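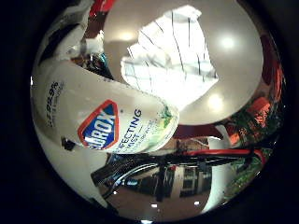
Wiping down a robot arm without shutting down your afternoon

I've been keeping the arms clean at our little shop in Flovville long enough to have made most of the mistakes, and the worst one was on a Sunday, with a wet wipe. I had the arm paused (paused, mind you, not off!) and I was going over the fingers when my elbow leaned on the resume button. The gripper closed. It got the wipe and the cuff of my sweatshirt, and it missed my thumb by luck. I stood there hollering for Kiprono Makokha, who came over and hit the red button, and then the two of us spent 58 minutes getting the thing to home again. So, my tips, for what they're worth.

Pause is for coffee. Off is for cleaning. Press the emergency stop, switch off at the wall, and put the plug where you can see it. If two of you are working, the person with their hands in there keeps the plug in their pocket or under their foot. Li-hua Tse hangs hers around her neck on a loop of string, and I've stopped teasing her about it.

Sleeves up, hair back, lanyard off. Same goes for apron strings.

Squeeze the wipe out first! I used to go straight from the tub to the finger and the extra liquid ran down into the joint. The next morning Kan (that's what we call the older arm) would open fine and then stop halfway closed with a motor fault. We blamed the software for a whole week in March. King-fai Hsiao finally took the cover off and found a sticky film on the little shaft, and yes, that was me.

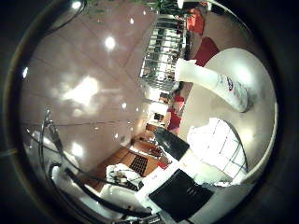
Fingers are the part everybody scrubs too hard. I go from the base to the tip, one pass, then turn the wipe over, and I dry with a plain cloth straight after. If yours has a printed logo near the tip, like ours with its bit of blue and red, go easy there, or you'll be left with a bald patch and a lot of fuzz. Don't rest your weight on the finger either. I did that once while reaching for a cloth and the grip was crooked until Chih-ming Sin set it up again.

Keep the cleaning stuff out of reach of the arm. I mean its reach, which is a lot longer than you think when it's folded up. Ours once swept a full bucket off a stool on its way home. Now I clear the table, check under the cables, and only then let anybody plug in.

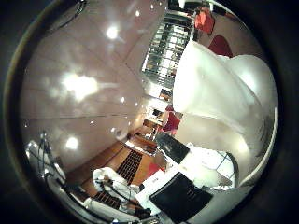 And look at the cables while you're down there. A loop that hung loose all week can end up pinched after you've shoved things around to clean. I run two fingers along each one, and if I feel a flat spot it gets a piece of tape and a note — no "just one more run" on a taped cable.

When you power up again, stand back with a hand on the stop, run at the slowest speed you've got, and open and close the gripper 3 times on nothing. Listen for clicking. If it stops partway, don't help it along by hand. I tried that too, and I bent a finger.

Shuk-fan Wei asked me what to do if the wipe itself gets caught. Stop, plug out, then snip the wipe away in pieces with blunt scissors. Pulling just winds it in tighter, and you'll be picking out shreds with tweezers until supper.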